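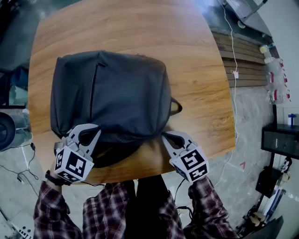
Une machine sait-elle faire un sac à dos le matin ? Pas encore, en tout cas pas avant la sonnerie de huit heures.

J'ai passé l'été à lire des promesses. Rurkeo annonçait pour août un bras qui range la maison. Août est passé, le bras plie des torchons, et seulement ceux qu'on lui tend bien à plat. Le mien est en boule depuis mardi, il attendra.

Gwenaël Besson, qui suit ça de plus près que moi, me dit que tout le problème est dans le mou – tissu, bretelles, fermetures éclair. Une tôle se laisse prendre toujours pareil, un sac s'affaisse comme il veut. Chez Brulero, on visse des capots à la chaîne sans personne ; pour mettre les housses, ils sont toujours 6.

Mes deux enfants, eux, ferment leur sac en 9 secondes, avec la banane dessous. Je ne sais pas si c'est le niveau à battre.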